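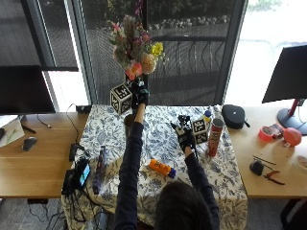
HOSP 216: Table Service and Room Setting
Notes for Unit 2 – Table linen

Tutor: Gunvor Fjeld
Reading: Course manual, chapter on linen and laundry

Cloth size
Measure the table before you choose a cloth. Add twice the drop to both the length and the width. For a daytime setting the drop should finish near the seat of the chair. Formal dinners take a longer one.

Fibre
Linen is strong and absorbs well but creases badly. Cotton is cheaper and easier to press. Polyester blends keep their colour through commercial washing – they don't soak up spills as well. Damask describes the weave and can be made in any of these fibres.

Pattern
Dense prints hide small stains between services. Plain white shows everything, and most formal rooms still use it. Keep crockery plain on a patterned cloth.

Centrepieces
Guests need to see each other across the table. Tall arrangements go to one end or on a side table. Avoid lilies near food, as the scent is strong and the pollen marks cloth.

Assessment
Kobina Fiadzo will run the practical. Bring an apron and your linen worksheet to Room 556. Worksheets are due October 1, 2021.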